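Who Gets to Stay? Land and eviction on the Drolau road
Final project report, Human Geography
Bijan Nazari
Tuesday, December 24, 2024

1. Question

Started with a simple one. Why are the families on the east side of the Drolau road still there, when the quarry company has had its permit for years? The company is Carkum. The nearest town is Sorstead, where most of the paperwork gets decided and where most of the families have to go (no bus on the days the land office is open) if they want to see their own file.

2. What I did

6 interviews, all with adults living on the road, plus one long phone call with a former clerk at the land office. Two people asked to be left out afterward and I took them out, so their quotes are gone and the section on water is shorter then I planned. I also read the permit, the two appeals and every notice I could get a copy of. Notes, recordings and scans were backed up twice.
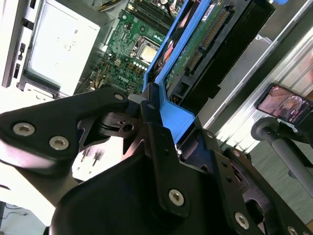

Fig. 1. Hard drive in a blue carrier, Dell desktop.

3. Background

The east side was farmed by tenants of the Landry estate. Plums, beans, some goats. When the estate was split up, a lot of tenants kept farming on a handshake, and a few got a written lease. The leases don't match the map. One plot shows up under three different numbers and one has no number at all.

Carkum bought the estate's remaining rights and says that covers the whole east side. The families say it covers the ridge and nothing below it. The first appeal went for the families, the second went for the company on one plot only. Everybody quotes the one they like.

4. Findings

Pressure is mostly small stuff. A gate locked in picking season. A survey stake in a bean row, pulled out, back again the next week. The track graded so the water runs into someone's yard. One woman told me she can't point to a single day when anyone tried to evict her - "it's just that every month there is less road."

Money is the second thing. A certified copy of a lease page costs 20 at the land office, and you need one per plot per hearing. Families with several small plots pay the most, and those are the poorest ones. The offer to leave was 500 per plot, flat, orchard or bare ground. One man laughed when he said it. He did sign in the end.
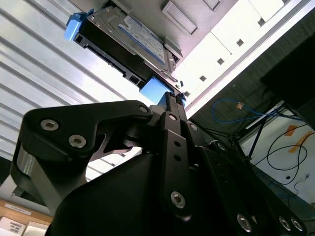
Fig. 2. Hard drive above a black gripper.

People who stayed had something in common that I didn't expect. Relatives close by. Someone to keep the goats while you sit in Sorstead all day waiting for your name to be called. The households that left were mostly older couples with kids far away. Small sample, I know.

The company's side: I wrote to them 2 times and got a brochure. It says "community partnership" on the front and has a phone number, which rings.
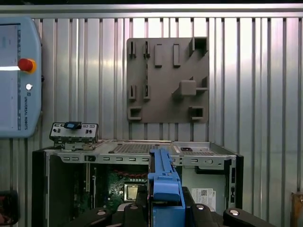 The clerk was the most useful interview by far. According to her the plot numbers were redone in a hurry and the old register was never closed, so both are legally in use. That would explain the plot with three numbers. It could also mean the second appeal used the wrong map. Could not confirm, the old register has to be requested in writing and my request is still pending.

5. Problems

Not enough time. No one under thirty in the interviews. I translated the quotes myself and should of had a second person check them. The map in the appendix is traced from a photocopy so don't measure anything off it.

6. Next

Get the old register. Talk to the families who left, at least the ones with a forwarding address. The third appeal is not scheduled yet, and two of the families told me they'll plant in spring either way.

Appendix A: interview questions
Appendix B: traced map
Appendix C: list of notices by plot (incomplete)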